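Resources > Clients > Hiring a litigator: FAQ

Search this site Enter keyword Go

Karthikeyan Lobo answers the questions people bring to a first meeting at Collow. He has been asked to be blunt.
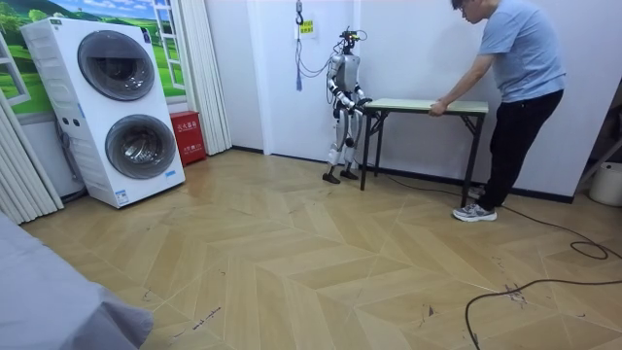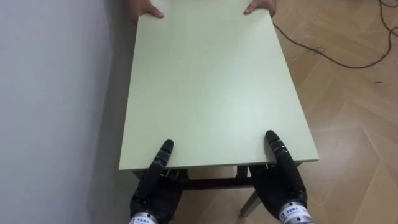 Both ends of the table.

Do lawyer awards mean anything?

Less than the plaques suggest. Some lists are based on votes from other lawyers, and some will sell you the plaque. Ask who picked the winners and whether the firm paid a fee. I am on two lists myself and could not tell you how I got there.

Should I want a former judge on my case?

Maybe. A former judge can tell you how a weak argument sounds from the bench. That helps if the person is going to work on your file – ask how many hours they expect to put in. At some firms the big name shows up for the pitch and again for the bill.

A firm told me it wins nearly all its cases. Should I believe it?

Ask what counts as a win. Most commercial suits settle, and a settlement can be called a win by both sides. I would rather hear about a loss and what the lawyer did the morning after.

What does the first meeting cost?

At Collow, nothing for the first 44 minutes. (The number comes from an old billing system. We kept it.) After that you pay the hourly rate in your letter.

Can I send my documents ahead of time?

Yes, but send 20 pages, not 300. Start with the contract and the last few emails before things went bad. We need to run a conflict check before we read any of it, so send the names of the parties first.

Is arbitration cheaper than court?

People keep saying so. In Heltumon v. Bhutto, a contract fight we handled, the arbitrators' fees alone passed what the client had set aside for the whole dispute. Read the clause before you sign it.

How long will my case take?

Add 6 months to whatever you are told, including by us.

Do you use Clulico for document review?

On larger matters. A lawyer still checks the results, and you should ask any firm who that lawyer is.

Last reviewed 20 September 2025

We use cookies to improve your visit. Accept Manage settings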